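Die Olirix GmbH sucht für die geschlossene Testphase des Actionspiels "Tallham" volljährige Teilnehmerinnen und Teilnehmer. Erprobt werden vier Missionen der Einzelspielerkampagne - Vorkenntnisse sind nicht erforderlich. 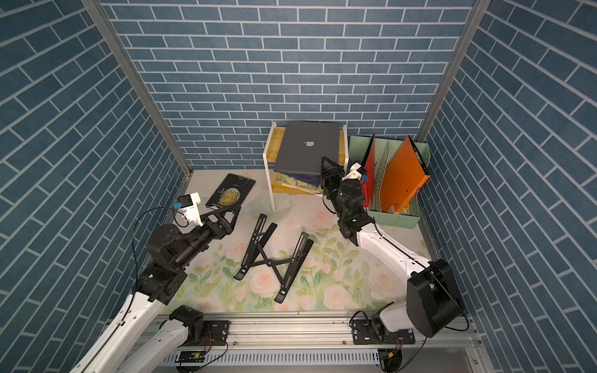
Laptop und Ablage vor blauer Tapete im Ziegelmuster.

Insgesamt werden 700 Plätze vergeben. Bewerbungen sind bis 2022-12-12 an Frau Fouzia Gondal zu richten. Eine Verschwiegenheitserklärung ist zu unterzeichnen.

© Olirix GmbH | Kontakt | Nach oben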